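**Wodcombe** is a British television sitcom set in a village of the same name. It follows the members of a parish council and the family who run the only shop. The series was created by Ladan Talebi and Siamak Kiani and produced by Umia. It ran for 13 episodes over two series, plus a Christmas special.

## Premise

The village of Wodcombe has a shop, a church, a bus shelter and a long-running argument over who owns the green. At the start of the first episode the shop is taken over by Maurice Pell (Etornam Ansah), a former driving examiner who has never worked behind a till. His sister Denise (Ghazal Ghaffari) is clerk to the parish council and spends much of the series trying to keep the shop and the council from going to court with each other.

Most episodes have a single main plot, usually a council matter, and a smaller one set in the shop. The two meet in the last few minutes.

## Production

Talebi and Kiani wrote the pilot as a radio script. It was turned down in that form, and Umia asked for a television version with fewer characters. A vicar, a retired colonel and a pair of twins were removed. The twins were later brought back for the second series, played by one actor.

Interior scenes were recorded in front of a studio audience of 70. The audience was kept small because the shop set took up most of the floor. Outdoor scenes were filmed in April, before each studio block, and shown to the audience on monitors so that their laughter could be recorded.

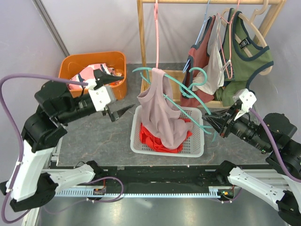 Muammer Kılıçarslan directed every episode except the special. He asked for longer takes than were usual for a studio comedy, and one scene in the fourth episode, in which Maurice tries to return a faulty freezer by telephone, runs for 12 minutes with a single cut. Ansah has named it as the scene he is most often asked about.

The theme tune is a brass band piece called "Naseri", written for the programme. A longer version plays over the closing titles of the special.

## Episodes

The first series has six episodes and the second has seven. The extra episode, "Minutes of the Last Meeting", was made from material left out of the others, joined by new scenes of Denise reading from the council's minute book. Kiani later said he would have preferred to leave it out.

The Christmas special, "The Wrong Goose", takes place over one evening in the village hall. It ends with the green being sold, a plot line that was never taken further.

## Reception

Reviews of the first series were mixed. Several critics liked Ghaffari's performance but found the council scenes slow. The second series was better received.

A petition for a third series gathered 3,000 signatures. Umia replied that the writers had moved on to other work. Talebi's next programme was *Cakidari*, a comedy drama about a wedding caterer, in which Ghaffari also appeared.

## Home release

Both series were released on DVD as a set. The special was left off the first pressing and added to the second, which has a green spine.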